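Week 5: Why bread rises (and why yours might not)
Kitchen Science for Beginners
Notes by Delia Mihăilă

Welcome back! Last week was all flour, and I promised you that yeast would be more fun. I still think so. Please read these notes before the lab, and bring your starter jar if you kept it going.

What yeast eats

Yeast is a living fungus, and it wants sugar. Plain dough has very little sugar in it at first, but flour carries enzymes (amylases, from last week) that wake up when they meet water and start chopping starch into maltose. The yeast eats that and gives off carbon dioxide and alcohol. The alcohol mostly bakes away. The gas is what we want to keep!

Holding on to the gas

Remember the gluten windowpane? Stretch a bit of kneaded dough until light comes through it. If it tears right away, keep kneading or let it rest for a while. Resting does a surprising amount of the work, and I love this part: leave a shaggy lump alone under a cloth, come back, and it's smooth.

Yeast doesn't make new bubbles, by the way. It blows up the tiny air pockets you mixed in, so folding the dough partway through matters a lot.

Temperature

Most of our lab doughs rise at 22 °C. Warmer is faster, but slow dough tastes better, with more acids and more of that nutty smell. Try the same recipe in the fridge overnight and taste the two side by side. Wondimu Tefera did this in November with a rye loaf and the cold one was gone in minutes.

Salt

Salt slows yeast down and tightens gluten. For the lab we use 2% of the flour weight. Forget it and you get a wild, fast, sticky dough and very dull bread.

Before the lab

Read the handout on oven spring.
Feed your starter the night before.
Write down one question about crust. Any question! Crust is next and I could talk about it for hours.

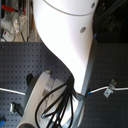 Department of Food Studies, Datville Community College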